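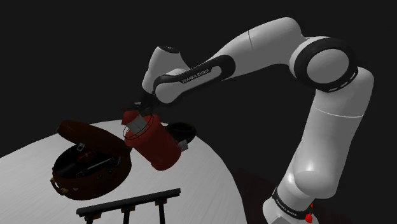 ## Havton Fingertip Set: replacement notice and product details

Part 308 replaces part 670. If you have 670 tips fitted, please read the fault notice before your next run.

### What went wrong

In September a customer reported a dropped cylinder at full reach. The original tips have a harder rubber face that glazes with use. Once glazed, they hold a flat-sided part well enough but let a round, painted one rotate in the grip. The controller still reads a good grasp, so no fault is raised and the arm keeps moving.

Indrek Eglītis repeated the drop in simulation and then on our bench at Vastorska. Lowering the speed delayed the slip but did not stop it. Raising the grip force made it worse on tapered necks.

### What to do now

- Stop using 670 tips for anything round, pressurised or carried above bench height.
- Check both faces under a lamp. A shiny patch means the tip is finished.
- Keep people out of the travel path, including behind the guard opening.
- Never lift a charged extinguisher by its valve or hose. Use an empty training unit.

### Part 308

| Item | Detail |
|---|---|
| Supplied as | Set of 2 tips with screws |
| Face | Soft ribbed rubber, grey |
| Inspection | Every 500 cycles |
| Colour | Black body |

The mounting holes are unchanged. You will need to re-zero the finger width after fitting, as the new face is thicker.

Exchange is free for tips bought through Allholm. Send the old pair back in any padded envelope, marked for Kári Bech.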